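Accept cookies to continue | We use cookies to remember your language and your last visit.

Workshop rooms, Cledport
Category: Spaces and Interiors

I started this gallery page in January, when my colleague Kiros Sisay and I were choosing a room for the Fluvar evening course. We visited several places in one week. I write only short notes, so please excuse my simple style.

The room at Basimach was the one I liked most from the first minute. It is wide and bright, and the white ceiling is made of long curved panels with the beams left open. The fluorescent lights give a clean, even light, good for small work at the counter.
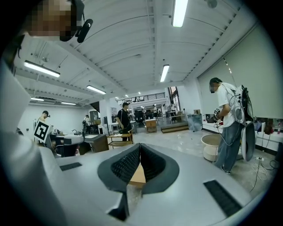 Along the right wall goes a white counter, low enough to put your hand tools on it without stretching. The big roller screen over it is pale gray and comes down nearly to the counter. I find this color very calm for the eyes.

The counter is the part people use the most. Small tools and bottles stay there together, with some red, blue and orange things between them. Kiros would like everything in drawers. I prefer to see my tools, and we did not agree until today.

The floor needs more care. Cables in white and black spread to the power strip near the wall, and I would like them to be tied together before the course begins.

Rent is 60 for one evening and 100 for a whole day, with the key returned by 8 in the morning. We took the evenings. The next gallery will show the smaller room at Abera, which has a better kitchen but a dark ceiling.

Text: Etenesh Shiferaw

© Fluvar, Cledport | Contact | Back to top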